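Sikent 翻新塔式机箱及硬盘托架套件

产品类别:办公与教学用整机(翻新)
供货单位:Prarov 设备供应处
页面更新:2019-02-22

一、产品概述

本套件面向学校机房、办事窗口及小型档案室,由一台翻新塔式主机与配套的硬盘托架组成。主机沿用原厂钢制机箱,侧板可整体取下,电源、主板与驱动器仓位均可从同一侧接触,便于使用单位自行更换存储部件。套件不含显示器、键盘及鼠标,上述物品可在订货单中另行勾选。

硬盘的拆装以托架为单位进行。托架为浅蓝色塑料件,硬盘置于其中后沿仓位导轨推入。原有硬盘如需留存,可连同托架一并取出,另购空托架装入新盘,原盘与新盘互不影响。

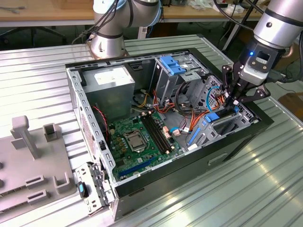

孟广明(Guangming Meng)
Prarov 设备供应处 产品资料编辑

二、机箱结构

机箱平放、开口向上时,内部布局较为清楚。电源为灰色金属外壳,顶面贴有白色标签,位于内部一角。绿色主板紧邻电源,处理器插座由银色金属压板固定,旁边为两条平行的黑色内存插槽。主板另设一条蓝色长扩展插槽。驱动器仓位集中在机箱另一半,金属仓架侧面开槽,仓内配有蓝色塑料卡扣与导轨。

橙、红、黄、黑各色电源线自机箱中部穿过,处于主板与仓架之间。拆装硬盘之前,应先将线束理向主板一侧,避免托架推入时压住线缆。蓝色 SATA 数据线应留有余量,不得绷紧或对折。

使用单位如需增加扩展卡,应一并核对后部挡板的位置。挡板取下后请妥善保存,机箱退回时须随机交还。

三、供货范围

标准套件包括:
翻新塔式主机 一台
硬盘托架 2 个
SATA 数据线 一根
说明书及验收单 各一份

订货编号:SK-261(标准套件)
订货编号:SK-409(单独托架,供补购)
单独托架的最小订货量为 100 个。教学单位集中采购时,可由同一地区的多所学校合并下单,分别开具验收单。

硬盘不属于标准供货范围。订货时可选择由供货方装入硬盘,也可由使用单位自备。自备硬盘应为 3.5 英寸规格,安装孔位完整,外壳无变形。

四、托架拆装说明

1. 关闭主机,拔下电源线,将机箱平放于稳固的台面,取下侧板。
2. 依次拔下硬盘的数据线与供电线。拔线时握住插头,不得拉扯线身。
3. 按压仓位卡扣,将托架平直抽出。遇有阻力时应停止操作,检查线缆是否缠绕。
4. 将托架两侧略向外展开,取出原硬盘,放入新硬盘,使托架销钉对准硬盘安装孔。
5. 确认接口方向后将托架推回仓位,至卡扣复位为止。
6. 重新接好线缆,装回侧板,再行通电。

取出的硬盘应连同托架平放,接口一侧避免与金属物品接触。存有业务资料的硬盘,请按本单位保密规定登记后移交,不得随机箱一并退回。 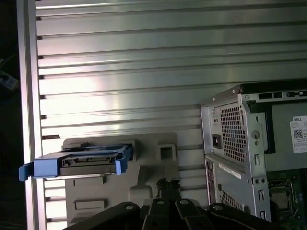
Kwesi Dogbe:我校机房一月起改用带托架的主机,换盘本身很顺手,但建议在托架上预留贴标签的位置。几台机器同时拆开时,托架外形一致,容易装错。目前我们用纸胶带写上机号,时间一长就会脱落。另外想请问,单独补购托架能否放宽最小订货量?

供货处答复:感谢来函。标签事宜已转交包装环节,后续批次将随套件附送可书写的不干胶标签,建议贴于托架端部,避开销钉与接口。关于补购数量,单独托架仍按现行最小订货量执行;已购标准套件的单位,如托架在质保期内损坏,可凭验收单申请更换,不受该数量限制。

五、翻新与检验

每台主机在出库前均经过除尘、通电及接口检测。检测项目包括电源输出、内存识别、各驱动器接口读写以及风扇运转。外壳上不影响使用的轻微划痕不作为退换依据;侧板变形、卡扣断裂或仓位导轨缺失者,不予出库。

检验记录由 Sena Annan 签署,随验收单一并交付。使用单位收货后,应当场核对机箱编号与验收单是否一致,并打开侧板检查线缆有无在运输中松脱。

六、使用与存放

主机应放置于通风、干燥处,后部散热网孔与墙面之间须留出空隙。不得在机箱顶部堆放文件或其他设备。长期不用时,请拔下电源线,装好侧板后存放。

备用托架宜放入原包装盒,避免重压及阳光直射。塑料卡扣老化发白后应停止使用,并按损耗件登记。请勿以胶水粘接断裂的卡扣或导轨,粘接件再次脱落后可能卡在仓位之内。

七、质保与退换

主机质保期自验收单签署之日起计算,期限以订货合同所载为准。下列情形不在质保范围之内:
自行改动电源内部线路;
使用不符合规格的硬盘或导轨;
通电状态下拆装部件造成的损坏;
运输包装不当造成的退货损坏。

退换时请填写退换单,注明订货编号、机箱编号及故障现象,并由经办人签字。机箱须装回侧板后方可装箱,松散的托架应单独包裹。

八、订货与联系

订货、报价及集中采购事宜,由 Prarov 设备供应处 Kofi Sowah 受理。技术问题及配件查询,请在来函标题中注明订货编号。

相关产品:
Çınar 机房工作台
Branduvmont 线缆收纳盒
Sikent 备用电源线(直头、弯头)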